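Omcombe, Dec 15, 2023

Bukomico opens its block workshop in Omcombe

The toy maker Bukomico is pleased to announce that its new workshop in Omcombe is now open for visits. The wooden cubes are painted on one face only, so that the natural wood stays to be seen and touched. 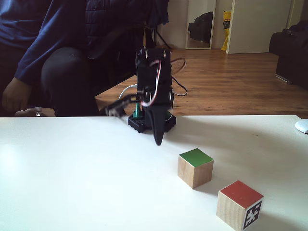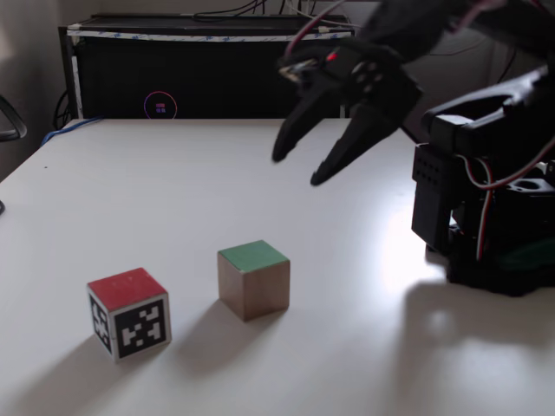

Green and red cubes on the white table

Since September the workshop has prepared 300 sets for nurseries in the region. Each set comes in a cotton bag. Visits are free, but places must be booked at the Krishnan Centre.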